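My kitchen drawers were a disgrace until August, and I say that as someone who has been giving people cleaning advice for years. I could get wax out of a tablecloth with my eyes closed, but if you asked me for a vegetable peeler you'd be standing there for a while. So when we moved to the apartment on Darino Street I made myself a promise that every drawer would get sorted before I was allowed to buy a single new thing for the kitchen. It took me most of a month (I'm slow, and I stop for coffee a lot), and I picked up a few habits I want to pass along.

First one – empty the whole drawer. I used to shuffle things from the left side to the right side and call it organizing. Now I pull the drawer all the way out, tip it onto an old towel, and wash the drawer itself with warm water and a drop of dish soap. If there's something sticky in the corners, and there is always something sticky in the corners, lay a wet cloth over it and go do something else for a bit. It'll wipe right up. Let the drawer dry completely before anything goes back in, especially if it's wood, or you'll get that musty smell that clings to your spoons.
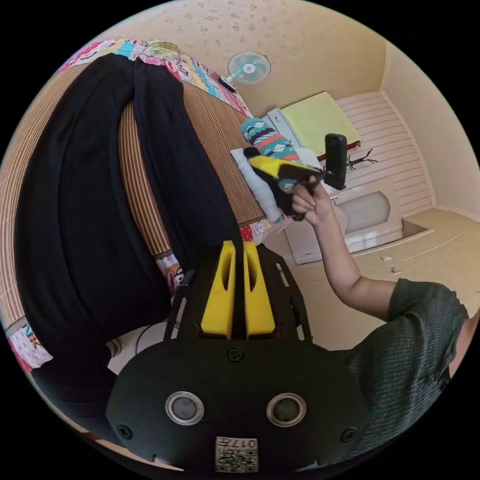 By the Plimaveck Home Page editor
Kitchens, laundry and small repairs
8 October 2019

Next, liners. I've tried the pretty paper kind and they curl up the first time you put away a damp whisk. What I like now is plain ribbed shelf liner off the roll. Cut it a hair smaller than the drawer so it lies flat, and leave it overnight with cookbooks on top if it wants to roll back up. The roll I got at Steinbach Hardware is 75 inches long and it did the silverware drawer, the utensil drawer and the shelf under the sink, with a strip left over that I use under my cutting board so it doesn't skate all over the counter.

For dividers, please don't rush out and spend a fortune! Shoe boxes cut down to height work great while you figure out what you need. I lived with cardboard for weeks, moved things every few days, and only then bought the real ones. Good thing too, because my first layout had the can opener way in the back and I use that thing constantly.

A few smaller tips that don't fit anywhere else:

Sticky drawer runners. If they're wood, rub them with the stub of a plain white candle, slide the drawer in and out a few times, and wipe off the crumbs of wax. If they're metal, vacuum out the grit first with the skinny attachment. Half the time that's all they needed.

Dull peelers and rusty graters. A light rust spot comes off with baking soda and a bit of water on an old toothbrush. Rinse and dry it right away with a towel. A peeler that drags on a carrot is ready to go, and I'm giving you permission to let it.

Wooden spoons. Mine get a rub with food-grade mineral oil whenever they start to look chalky. Leave it on overnight, buff it off in the morning. Never leave them soaking in the sink – they split, and then they hold onto last week's chili.

Batteries, rubber bands, birthday candles. Okay, everybody has a junk drawer and I'm not going to pretend mine is gone. I just gave it walls. An old muffin tin fits perfectly in mine and each little cup gets one kind of thing. Put a piece of tape over the ends of any loose 9-volt battery before it goes in there, please.

I also dropped off a big bag of duplicates at the Brumevham thrift shop. Do you know how many garlic presses a person can own without noticing? I kept the heavy one and I haven't missed the others.

Next time I'm tackling the cabinet with the plastic containers, lids and all. If you have a way to store lids that lasts longer than a week, leave it in the comments, I need it.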